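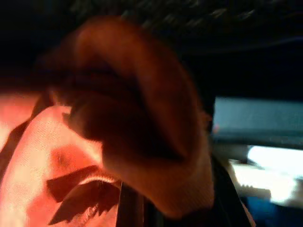

I drove out to Privham in December to talk with the woman who runs teaching sessions at Clostberg, and we ended up chatting for way longer than planned (my fault, I kept asking to have a go!). Her job is to steer a robot arm by remote, over and over, until there's enough for it to learn from.

"People think I type in commands," she told me. "I'm just moving my own hand and the arm copies me." She picks up fabric, mostly. Cloth is the hard stuff, she says, because it folds differently every single time you touch it.

I asked how many tries a task needs. For the last one they kept 211, and she threw out 43 more. "I was tired and I was sloppy, and it learns sloppy just fine."

So why not grab the arm and push it through the motion yourself? They did that at first, on a project called Plunska, and she still likes it for simple reaches. "But then my elbow's in every picture from the wrist camera, and the robot never gets to see the job without me in it." Fair enough!

She let me try for some nine minutes. I pinched a sleeve, lost it, pinched it again and got weirdly proud. What surprised me was how slow she wanted me to go. "Slower than that," she kept saying. "You're showing it, so show it." My tries went straight in the discard folder.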